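The Mernent Cup is back for another year, and so are the promises. Organisers confirmed on 7/3/19 that eight clubs will take part in the pre-season football tournament at Prieto Park, with the first matches in October and a final that may or may not go to extra time, depending on which version of the rules you read.

Last year's event was sold as a festival of football. It drew 535 paying spectators to the opening match, a good many of whom had left by the second half. Tournament director Olga Carrasco puts that down to the weather. She may be right, though it was dry for the semi-finals and the crowd was no better.
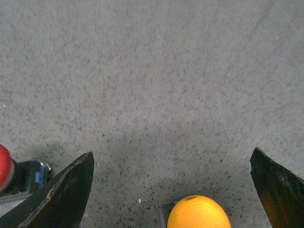

*Grey speckled surface, close up.*

The favourites on paper are Wila Rovers, who have won the thing twice and treated it both times as a fitness exercise. Coach Gonzalo Ortuño says he will name his strongest side this year. He said the same last year, then started a keeper and ten reserves against Celleo United and lost on penalties.

"We respect the competition," Ortuño said. "But the league is the league."

Celleo have more reason to care. Their new striker, Modupe Osagie, has yet to play a full match since her knee operation, and the club wants minutes in her legs before the season proper. Whether two games in three days on a hard pitch is the way to do it is a fair question. The club's physio, Gintarė Lepik, would only say that Osagie's workload "will be managed".

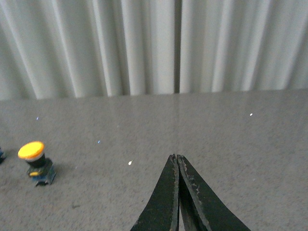 *Pale pleated curtain behind the speckled surface.*

Then there is the format. Matches will run for 30 minutes a half, and teams level at full time go straight to penalties, except in the final, where the printed rules call for extra time and the version sent to clubs does not. Carrasco said the wording would be "tidied up". It was also going to be tidied up last year.

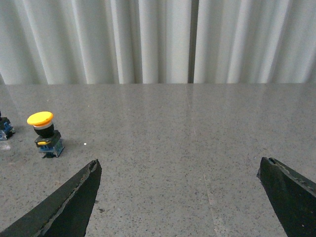 Squads are another sore point. Clubs may use up to 12 substitutes, which means a side can change every player on the field at half-time and still have one to spare. It keeps the coaches happy. Anyone paying to watch a particular player should check the team sheet first, if one is handed out.

Remedios Tejada, who captained Wila to their last title, defended the tournament.

"People knock it, but I've played in worse," she said. "The medal's still in a drawer somewhere."

The draw has not been made. Organisers say it will be public and that clubs will be told the time and place well ahead.

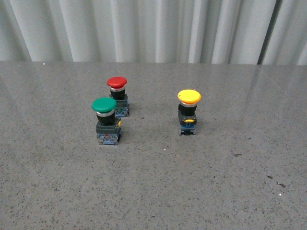

## Tickets

Adult prices are unchanged. Children get in free with a paying adult, as they did last year. Gate sales will be card only, and the club shop at Prieto Park will stay shut until the second day. No broadcaster has been named, although Carrasco said talks were "at an advanced stage". Fixtures will be released after the draw.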